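Refinishing a maple board: notes on oil, varnish and flatness

Jun 2, 2021

The maple board has been back in use for long enough that I can write down what was done to it. I kept notes in October when I started, lost half of them, and have reconstructed the rest from the labels on the cans.

The starting point was a glued-up maple panel from Kofler, ordered as an offcut. It is made of long strips running the full length, edge to edge. Offcuts from there are sold unsanded, with glue squeeze-out left in the seams, and the price reflects this. Mine had one strip sitting proud of its neighbor, enough to catch a fingernail. I took it down with a card scraper before any abrasive touched it. A sander would have rounded over the seam and left a shallow valley on the other side.

After scraping I went through the grits and stopped at 300. Gertraud Aigner, who taught me most of what I know about finishing, stops earlier on maple and lets the finish do the rest. Her argument is that a surface polished too fine takes oil poorly. I tried one corner of the underside at 1000 to see for myself, and the oil sat on it and had to be wiped off. The corner is still paler than the rest of the underside.

The finish is a thinned wiping varnish, sold by Brustum under a name I won't repeat because they have changed it since. Two coats, a light rub with a gray pad between them, then a long wait. The can says the film is hard after 14 days. I left it standing on edge in the hallway for the full period so that both faces could dry at the same rate. If one face is sealed and the other is left bare, the bare face goes on trading moisture with the air and the panel cups. I have a shelf that demonstrates this.

The finish came out with a low gloss, which suits the wood. Maple has little contrast to begin with, and the varnish brought up some figure that had not been visible on the raw panel. The strips differ slightly in tone, and I did not try to even them out with stain. Maple blotches when stained, and the sealer coat that prevents it is one more can to buy.
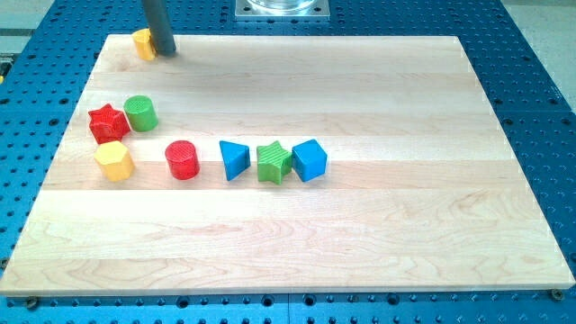 Does a varnished maple top need to be re-coated when it gets scratched?

Most scratches stay in the film and can be rubbed out with a gray pad and one thin coat over the affected strip. A dent that reaches the wood should first be raised with a damp cloth and left to dry overnight, then sanded lightly and coated.

The fastening took more thought than the finish. A solid panel moves across the grain and hardly at all along it. A bolt in a tight hole at each end of the width will hold until the first dry winter, and then either the hole gives or a seam opens. I drill the holes oversize on one long side and leave the other side snug, so the panel has a fixed edge and a free edge. The bolts get tightened until the washer stops turning under a finger, and no further. I check them when the heating goes on and again when it goes off.

For cleaning I use a damp cloth, then a dry one. I bought a bottle of Truvora wood soap on a recommendation and gave it a month. It left a slight drag on the surface that collected dust along the seams, so it has been moved to the floor bucket, where it works well.

Next on the list is a beech panel from Grunitz, thicker than the maple and with a finger joint partway along each strip. I have not worked with finger-jointed stock before. The end grain in the joints should take up more varnish than the faces do, and I expect to need a third coat there. It is leaning against the wall in the hallway now, still in its wrapping, and needs to stand for another week before I cut it.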